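Drostard ceasefire incident log - README

Plain CSV of reported incidents along the Prullach line. Shelling, small arms, drones, road closures, detentions. Put together from local radio bulletins, municipal notices and what people send in. Not official. Not complete either, see below.

12 shares

What's in it

incidents.csv - one row per report, 400 rows at the moment
places.csv - village names, with the spellings we've seen. Three alphabets so expect mess
sources.csv - who said it, and when we read it
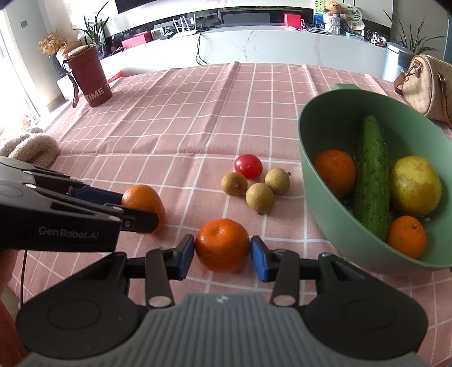 Dates are the date of the report, not the event. Often the same, sometimes a week out. If a bulletin said "overnight" it goes under the morning. Times are local, clocks change in March on one side of the line and not the other, so careful with joins.

Casualties: two columns, low and high. Blank means no figure given. Blank is NOT zero. Please dont fill it.

Known problems

- 42 rows have no location better than district
- April is thin, the Ezeani transmitter was off air for most of it
- duplicates where both sides reported the same thing diferently. Linked by pair_id where we spotted it
- northern end badly covered. Clestent stopped putting its notices online and we've got one contact there

Locations are rounded to the nearest 300 metres on purpose. Don't ask for the exact ones.

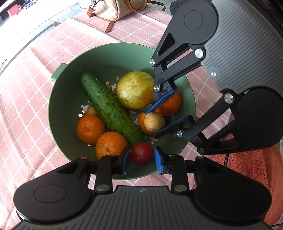 A reader in Clestent wrote in to say the "road closures" category is hiding too much, as a checkpoint shut for an hour and a bridge shut for good get the same code. They want a duration field, and would rather see it left empty than guessed at.

Fair. Added closure_hours to the next version, old rows to be done by hand as time allows. First 100 are in the branch already.

Licence: free to reuse, say where you got it. Corrections by pull request or email, with a source please.

3 comments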